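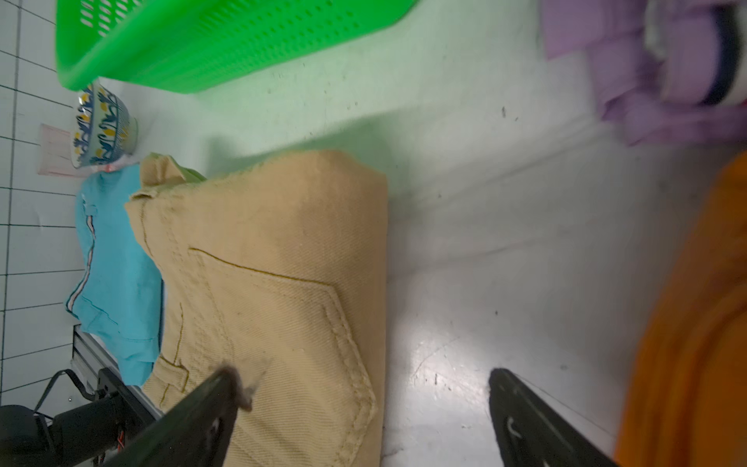

How many powers does a starting character get?
Two: one common power and one trained power, both chosen before the first session.

Setting up powers in Ackah

Any character from Dresatthorpe may take powers from the common list. Characters from Brustholm use the same list but may not start with Farsight.

1. Give each player a blank character sheet and 200 build points.

2. Spend points on the four basic traits first. No trait may go above 64 at this stage.

3. Choose one common power and write its cost in the left column. If the cost takes the total below zero, lower a trait and try again.

4. Choose one trained power. The character must meet the trait score printed next to the power's name.

5. Carry any unspent points over to the gear step. They can't be saved for later sessions.

Note: Players who want a character with no powers may skip steps 3 and 4. These characters draw one extra gear card and roll twice on the Contacts table. They hold up well against powered characters in the first few adventures, and the rules for both are the same in combat.

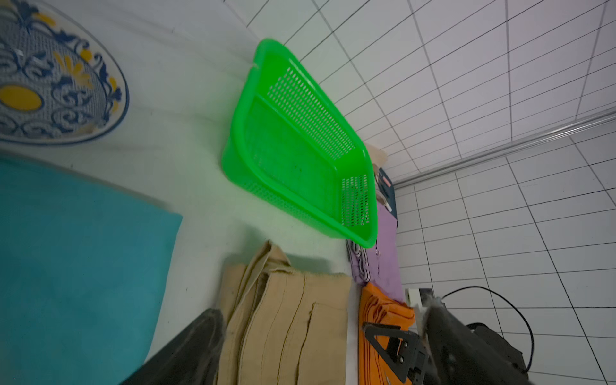

6. Check the group as a whole. If more than half the players have picked the same common power, the game leader should ask for a change. Two characters with Hush in the same party will slow down most of the stealth chapters.

7. Copy the final numbers to the leader's record. The full power list, with ranges and recovery times, starts on page 224.

Caution: Do not mix these steps with the ones in the older Pusta setting book. Pusta powers are paid for with wounds, and a character built that way will run out of health by the second fight.

Changing a power later

A player may swap a trained power between sessions if the character has spent a full rest period in a town. Cross out the old power, keep its cost on the sheet, and pay only the difference if the new one costs more. Points are not refunded if it costs less. Common powers are permanent.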